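Jisbridge Parish Council
Minutes of the Allotments and Open Spaces Meeting held in December at 7.30 pm

Present: six members of the Council, the Clerk, and four residents.

1. Apologies
Apologies were received from two members and accepted.

2. Declarations of interest
One member declared an interest in item 5 as a plot holder at Arnarero Field and took no part in the vote.

3. Minutes of the previous meeting
The minutes were approved as a correct record, subject to the spelling of Tultidau Lane being corrected in item 8.

4. Public session
A resident of Tultidau Lane asked when the hedge beside the bus shelter would be cut back. The Clerk replied that the work was on the winter list and would be done before the end of February. A second resident reported standing water at the lower gate of Arnarero Field and asked that the ditch be looked at. 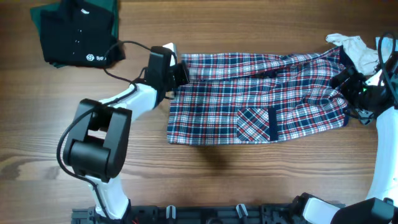 5. Allotment rents
The Clerk reported that 79 plots were let at the two sites and that 13 households remained on the waiting list. Rent for a full plot currently stands at £46 a year. Members discussed an increase of £2 to meet the higher water charge. It was noted that tenants must be given twelve months' notice of any change.
RESOLVED: that the rent remain at £46 for the coming year and that the matter be brought back in the spring with the water bills for both sites.

6. Uncultivated plots
Three plots at Arnarero Field had not been worked since the summer. First letters had been sent. One tenant had replied, giving ill health as the cause, and had asked to move to a half plot.
RESOLVED: that the request be granted from the next quarter, and that second letters be sent to the other two tenants.

7. Drainage at the lower gate
Two quotations had been received for clearing the ditch and replacing the broken pipe. The lower, from Sibiya Groundworks, was for £860 and included removal of the spoil. The higher did not include the pipe. A member asked whether the track would be closed during the work. The Clerk understood that tenants could use the top gate throughout.
RESOLVED: that the quotation of £860 be accepted and the cost met from the open spaces budget.

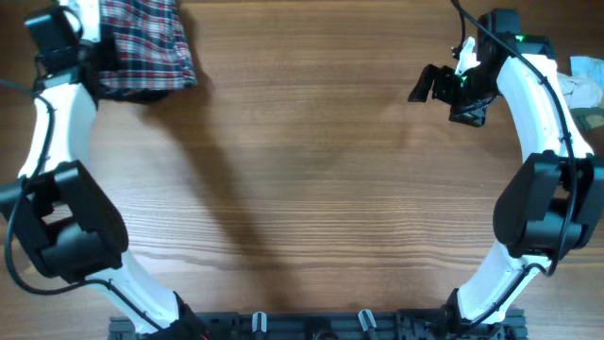
8. Bonfires
Two complaints had been received about smoke drifting over Tultidau Lane in the afternoon. The present rules allow fires only after dusk between October and March.
RESOLVED: that a copy of the rule be fixed to both notice boards and sent out with the rent letters.

9. Correspondence
A letter from the primary school asking for the use of a half plot was received. The Clerk was asked to find out how the plot would be looked after in the school holidays.

10. Next meeting
The next meeting will be held in February at 7.30 pm. Items for the agenda should reach the Clerk a fortnight beforehand.

The meeting closed at 8.50 pm.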